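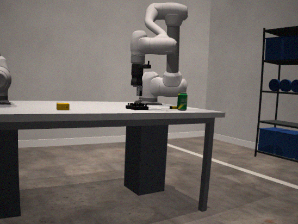

Ditte Kjærgaard, Product Editor

Shop > Garage & Storage > Car Covers > Herier Indoor Cover

Search the shop Enter keyword or part number Go

Print this page | E-mail to a friend

Herier Indoor Car Cover

The Herier is a soft, stretchy indoor cover for sedans, coupes and small wagons, and it is my favorite thing we added to the shop all winter. I have been using one at home since October on a 1980s sedan with old single-stage paint, the kind that picks up swirl marks if you so much as look at it, and I love how easy this cover is to live with!

Most indoor covers are cut to a rough size and then held on with a rope or a couple of plastic buckles. The Herier is knitted so that it stretches both ways. You start at the front bumper, pull it back over the roof, and it settles down over the trunk and tucks itself under. Mirrors sit in their own pockets, which are generous enough for the big square mirrors on older trucks and vans (we tried). On a low coupe you can do the whole job alone in a minute or two, and once you get the hang of it you stop walking around the car to check the corners.

What it's made of

The outside is a polyester and spandex knit. The inside is brushed fleece with no seams running over the hood, roof or trunk lid. The single long seam goes along the sides, just below the door handles, and it's sewn flat. There is no coating on either side, so air moves through it freely. If your garage gets damp in spring, like mine, that matters a lot more than thickness does. A plastic-backed cover will hold moisture against the chrome for weeks.

It is an indoor cover only. Please don't put it on a car in the driveway, even for one night. Rain goes straight through, and wind will rub the fabric against the paint.

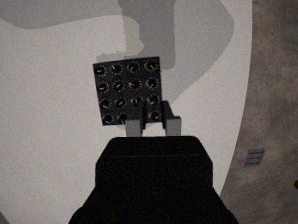

The hem is where I think the people at Jurance, who make the cover, got things really right. It has wide elastic all the way around, front and back, and it is loose enough at the sill that it doesn't drag on the rocker panels when you pull it off. Nhung Lưu in our workshop put it on and took it off 50 times on a black hood we keep for testing polish, then went over the panel with an inspection light. She found no new marks. The hood was clean when she began, and that's the part I can't stress enough – a cover over a dusty car is sandpaper, whatever it's made of.

Sizes

Small: cars up to 13 feet long
Medium: cars up to 15 feet long
Large: cars up to 17 feet long
Extra large: anything longer, up to 19 feet

Measure bumper to bumper, and include the tow hitch or the rear spoiler if there is one. If you land between two sizes, go down. The fabric has plenty of give and a snug fit keeps dust from creeping in at the hem. Convertibles with a tall folded roof are the exception, and for those I would go up one.

Colors

Red, dark blue, gray and a deep green that looks wonderful under garage lights. There's a black too, but it shows every bit of lint, and if you have a cat you will regret it. All seven years of the warranty apply to every color.

Washing

Machine wash cold with a mild liquid soap. Skip the fabric softener, as it leaves a film that ends up on the glass. The large and extra large sizes won't fit in most home washers, so take those to a laundromat. Tumble dry on low or hang it over a fence on a dry day. Shake it out well before it goes back on the car.

In the box

One cover, one cotton storage bag with a drawstring, and two sew-on patches in case you snag it on an antenna. The bag is a bit tight. I roll mine from the back of the car toward the front, so that it's the right way around the next time I need it.

Questions we hear a lot

Wouter Vermeulen answers most of the mail about covers, and he asked me to add a few notes. Yes, it can go over a car that is on a battery charger. Run the lead out under the front hem, where the elastic is softest. No, it should not go on a warm car. Let the engine and exhaust cool down fully. And yes, it fits over a roof rack with the crossbars taken off. With the bars on it will stretch, but it'll wear thin at those spots.

We keep more than 400 covers on the shelf in the four sizes, so most orders leave the next working day. Green in extra large is made to order and takes a little longer.

Page last updated Feb 6, 2019

Print this page | E-mail to a friend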